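Zistdale Allotment and Garden Association
Minutes of the summer meeting, 5/8/24, held in the schoolroom behind the chapel

Chair: Ruth Huaranga
Minutes taken by the secretary, who would like it noted again that this was meant to be for one year only.

1. Apologies

Received from the plotholders of 11, 14 and 30. Plot 22 sent apologies for the last meeting, which have been accepted for this one.

2. Minutes of the June meeting

Agreed, with one correction. Under item 6 the minutes said members "welcomed" the new padlock. Several members said they had done no such thing. Changed to "were told about".

3. Water

The chair reported that the meter reading for the quarter came to 605 units against 252 for the same quarter last year. The water company has been asked whether the meter is at fault and has replied that it isn't. The secretary asked how the company could know this without sending anyone to look. The chair said she had asked the same thing and was waiting for an answer.

Possible causes were discussed. Plot 9 thought it was the dry spell. Plot 17 said last year was drier and he had the diary to prove it. Plot 3 thought there was a leak between the second and third standpipes, where the grass has stayed green all summer. Most of those present found this more convincing than the dry spell. The chair will dig a test hole with plot 3 before any money is spent on a plumber.

A proposal to lock the taps between noon and four was put by plot 9. Asked who would do the locking, plot 9 said it could be shared. The proposal found no seconder.

4. The Prikavard feed

The Prikavard company has offered the association a trial of its liquid plant feed at a reduced price. The leaflet was passed round. It says that growers can expect "up to twice the crop". Plot 17 pointed out that "up to twice" includes none at all. The chair read out the small print, which says results were obtained under glass. We have four greenhouses on the site and two of those have no door.

The secretary asked whether anybody present had used the feed. Plot 26 had, on one row of beans, with a second row left alone for comparison. She could see no difference between them in June and none now. She was asked if she had weighed the beans. She had not, as they had been eaten.

Those in favour of the trial said that it would do no harm. Those against said the same about keeping the money. After some back and forth it was agreed to buy one bottle, to be used on half of the shared tomato bed by the gate, with the other half given plain water. The same person is to water both halves, and the fruit from each is to be weighed on the shed scales. Plot 17 asked that the scales be checked first, given what happened with the marrows.

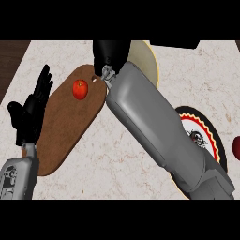

The chair asked that whoever does the weighing should not be told which half is which. Plot 9 thought this was going too far for a bottle of plant food. It was put to a vote and carried.

5. Tomato blight

Blight has been found on plots 5 and 6. Both plotholders have pulled and bagged the affected plants, and were thanked. Members are reminded that blighted stems do not go on the shared heap.

Plot 12 passed on advice from a gardening page that copper wire pushed through the stem will keep blight away. Plot 6 said he had used copper wire. There was a silence, and plot 12 said perhaps it was the wrong gauge. The secretary is not minded to put copper wire in the newsletter until there is something better to go on.

The variety Tama, which was sold to several of us in the spring as blight resistant, was then discussed at some length. Plot 5 grew nothing else and lost the lot. Plot 20 also grew Tama and has a good crop, though plot 20 is at the top of the slope with the wind through it, and her other tomatoes are clean as well. The meeting did not feel it could say anything either way about Tama. The chair will write to the seed merchant and ask what "resistant" was meant to mean.

6. Asamoah path

The council has quoted £2056 for relaying the path along the Asamoah side. The association was told in the spring to expect £1000. The chair had asked for a breakdown and received a single line reading "labour and materials". Members felt that this was not a breakdown.

Plot 30, in a written note, offered to get a price from his brother-in-law. The chair said she would be glad of it, provided it was in writing and came with proof of insurance. It was remembered that the last price from this source had been given over a fence and had changed twice by the end of the job.

Until something is settled, barrows should go round by the hedge. The loose slab near plot 28 has been marked with a cane. Please leave the cane where it is.

7. Autumn show

The show will go ahead in the chapel hall. Classes as last year, with the following changes:

Heaviest marrow: to be weighed on two sets of scales, both in front of witnesses.

Jams and chutneys: the rule that all produce must be grown on site will be kept. The secretary asked how anyone proposes to check this with the mango chutney. Deferred.

Single tomato: one fruit, stalk end up, judged for colour, shape and condition. The judge will cut it if two entries cannot be told apart. Entrants who don't want their tomato cut should say so beforehand. 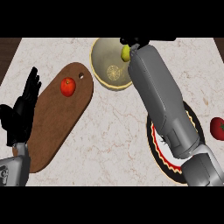
8. Any other business

Plot 3 asked who has the long ladder. No reply.

Plot 26 reported that slug pellets of the banned sort had been seen in the shed. They have since gone, and the chair would prefer to hear that they were taken to the tip.

Plot 12 asked whether planting by the moon could be a topic for the winter talks. The chair said that anyone may offer a talk and that questions would be allowed afterwards.

9. Next meeting

To be held after the show, in the same room. The chair will bring the shed weights for the tomato bed and the reply from the seed merchant, if there is one.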